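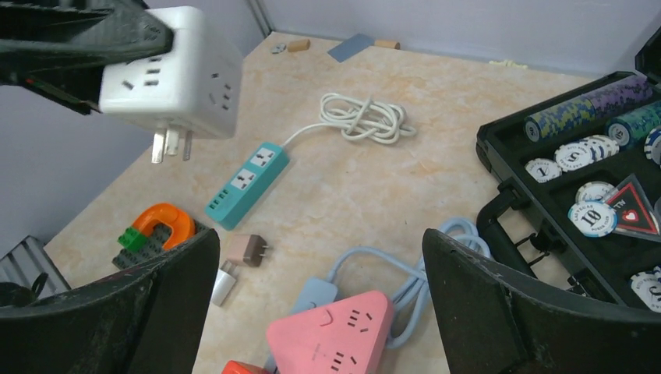 The Plollik going through the mixed table, April.

My aunt ran the secondhand shop on Abubakar Street in Brokau for most of her life, and when she handed it over to me she handed over the back room too, with the key and a warning to go in sideways. People had been leaving bags on that step since before I was born. She had never once turned a bag away, and she had sorted maybe a third of them, and the rest had settled into the back room the way leaves settle behind a garage. Lamps, jigsaw pieces, belts, chargers for phones that went out of style while the bags were still tied shut. I had every intention of getting to it. I had that intention for years, and it was a comfortable one, like an old chair.

So when Cernex sent out a flyer offering a Plollik on trial to small shops, six weeks in your own place, with the price of 3,074 dollars to be settled at the end if you kept it and nothing owed if you didn't, I read it standing at the counter and then I read it again sitting down. It was a sorting kit, the flyer said. Two arms, a stand, a set of trays, and a little camera that rode along by the fingers so it could see what it was about to pick up. You tipped your odds and ends onto a table and it sorted them. There was a drawing of a very clean table.

My aunt came in to see it unpacked. She had opinions before the box was open, and she kept her coat on, which meant she was only passing through, and she was still there at closing. She thought the arms looked like something off a dentist's wall. I told her they looked to me like two herons, and she said herons ate people's goldfish and that she would be keeping an eye on them.

We gave it the old marbled tabletop, the beige one with the orange veins, that had been her kitchen table when I was small. I had done my spelling on it. The first bag I tipped out was a good honest mess, and I remember a good deal of it, because I stood over that table the whole evening with my tea going cold. There was a teal power strip with its white cord in a knot, and a pink three-cornered one with a blue cable wandering off it, and a white cube that took every kind of plug there is. There was a toy magnet shaped like a horseshoe, orange, standing up on a building-block base as proud as a statue in a park. And there was the poker case, lying open, with its chips in their rolls and a few white ones that had gotten away from the others.

The Plollik was slow. I want to be fair to it, and I said the same on the form Cernex gave me to fill out, under the heading for general impressions. It would come down over a thing and stop, and you could feel it thinking, and then the fingers would close, or they would open a bit wider and it would think some more. My aunt can go through a bag of mixed cutlery while telling you about somebody's wedding. Beside her it was like watching a polite guest choose a chocolate.

But it kept on. That was what I hadn't expected to like so much. I'd go out front to sell somebody a raincoat and hear the motors murmuring through the curtain, and when I came back there would be another plug in the plug tray. It got scuffed and dusty, everything does in that room, and I wiped the fingers down in the mornings with the same cloth I used for the teapots. Cords were its weak point. A cord in a knot it would lift by one loop, and up would come the whole supper. After a week of that I learned to do the cords myself the night before, sitting with my aunt on the two stools, picking at them, and I would put those evenings down as part of the service if the form had had a line for it.

She talked, you see. I had asked her about those bags before and gotten a shrug. But with a knot in her hands and that machine murmuring away across the table she would look up and say, oh, I know that one, that was the family over the bakery. The poker case had come from a man who played every week in the room above the hardware store, and when the game broke up he couldn't bear to have the case at home, and couldn't bear to sell it either, so he gave it to her and came in every spring to ask if it had gone. She always told him it hadn't. She had kept it in the back so that she could go on telling him so.

"You can't put that in a tray," she said.

I told her the Plollik had already put one of the loose chips in with the coasters.

"Well, take it out again."

So I did, and I carried the case to the shelf behind the counter, and the machine's camera swung over the gap where it had been and hung there for a while, and went on to something else.

By the end we had cleared nine shelves. I could walk into the back room facing forward. The plugs were in with the plugs, the toys were washed and out front, and a boy had gone home with the orange magnet and, his mother told me later, all of her hairpins. The form from Cernex wanted to know whether I would recommend the product to a shop of similar size, and I wrote that I would, provided they had somebody to do the cords, and that the trays could stand to be deeper. I wrote up the side of the page that it should have a button for leaving a thing be. They wrote back very nicely about the trays.

We kept it, and I'm paying it off out of the lamps. My aunt still says she is only passing through. She sits on her stool with her coat on and a lapful of cable, and when the arm comes over too close to her cup she moves the cup and tells it good evening.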